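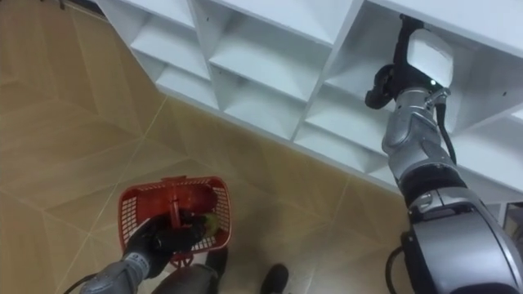

Amedeo Leone asked whether the visitors at Tredstead would be allowed to hand items to the robot themselves, or whether they would only watch it go between the shelving and the basket. Greco replied that for the July groups it was watching only, and proposed the same again.

Agreed: watching only, with questions at the end of each run.

3. Open day, 23 September 2022
Doors open at 10. There are 59 places and 19 are still free. Groups of 7 will go in by the side entrance. Pilard to send the list of names to the front desk the day before.

The shopping demonstration stays as planned – white shelving unit, red basket, one arm reaching into the shelves while the other hand holds the basket. Greco wants the talk kept short so that people can see a full run. Leone thought the talk was too short in July and asked for this to be noted.

4. Costs
The quote for chairs, signs and the second screen came to $2355. Approved. The second screen is to be placed where the back row can see it.

5. Other business
Parking at Nesden is closed for resurfacing. Visitors to be told by email.
The safety sheet still has the old phone number on it. Pilard to correct.

Next meeting after the open day, date to be set.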